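Mesow 지역 전통차 보급 및 소농 지원 사업
중간보고서 (수신: Kettani 재단 사업관리부)

1. 사업 개요
본 사업은 Grumau 계곡 일대의 허브차 재배 소농을 대상으로 건조 시설 개선, 품질 등급제 도입, 소포장 판로 개척을 지원하는 사업입니다. 사업 수행 기관인 Kida 농촌협력센터는 1973년 설립 이후 해당 지역에서 농가 교육과 공동 출하 업무를 담당해 왔습니다. 이번 보고는 2차 연도 상반기 실적과 11월까지의 추진 계획을 다룹니다.

2. 주요 추진 실적
가. 건조 시설
참여 농가 80호 가운데 15호에 선반식 건조대 설치를 완료하였습니다. 나머지 농가에 대해서는 현장 조사를 마치고 설치 순서를 확정하였습니다. 북쪽 사면 농가의 경우 진입로 보수가 지연되어 자재 반입 일정을 한 차례 조정하였으며, 이에 따른 추가 비용은 예비비 범위 내에서 처리하였습니다.

나. 품질 등급제
수분 함량, 잎 크기, 이물 혼입 여부를 기준으로 하는 3단계 등급표를 작성하여 시범 적용 중입니다. 초기에는 농가별 판정 편차가 컸으나, 매주 수요일 공동 선별장에서 기준 시료를 비교하는 교육을 실시한 이후 이의 신청이 감소하였습니다. 등급표의 수분 항목은 우기 수확분에 적용하기에 다소 엄격하다는 의견이 있어 재검토하고 있습니다.

다. 공동 출하
Mesow 읍내 상설 시장과 공급 협약을 체결하였고, 상반기 중 약 1000포를 출하하였습니다. 운송은 기존 협동조합 차량을 이용하였습니다. 정산 주기가 농가의 요구보다 길어 시장 측과 단축 방안을 협의하고 있습니다.

3. 예산 집행
시설비와 교육비는 계획에 따라 집행되었습니다. 홍보비는 인쇄물 제작이 하반기로 이월되어 집행률이 낮은 상태이며, 비목 간 전용은 요청하지 않을 예정입니다. 세부 내역은 별첨 집행표를 참조하여 주시기 바랍니다.

4. 소포장 및 시음 용기 검토
소매 판로 확대를 위하여 소포장 단위와 시음 행사용 용기를 검토하고 있습니다. 비닐 포장은 습기 차단에 유리하나 재단의 환경 지침을 고려하여 종이 계열을 우선 검토 대상으로 정하였습니다. 단가 비교와 보관 시험 결과는 다음 보고에 포함하겠습니다.

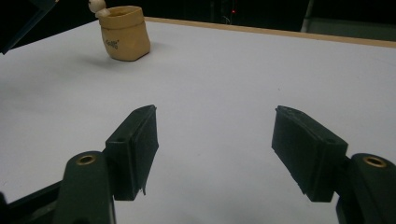
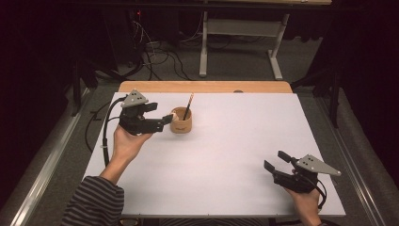 5. 향후 계획
11월까지 건조대 2차 설치분을 완료하고, 등급표 개정안을 농가 총회에 상정할 계획입니다. 소포장 규격은 시장 측 의견을 반영하여 확정합니다. 진입로 보수가 다시 지연될 경우 북쪽 사면 농가의 설치분은 다음 연도로 이월될 수 있으며, 이 경우 사전에 변경 승인을 요청드리겠습니다.

6. 협조 요청 사항
가. 2차 지원금 교부 일정의 조기 확정
나. 수분 측정기 추가 구입에 관한 승인 여부 회신

별첨: 예산 집행표, 농가별 설치 현황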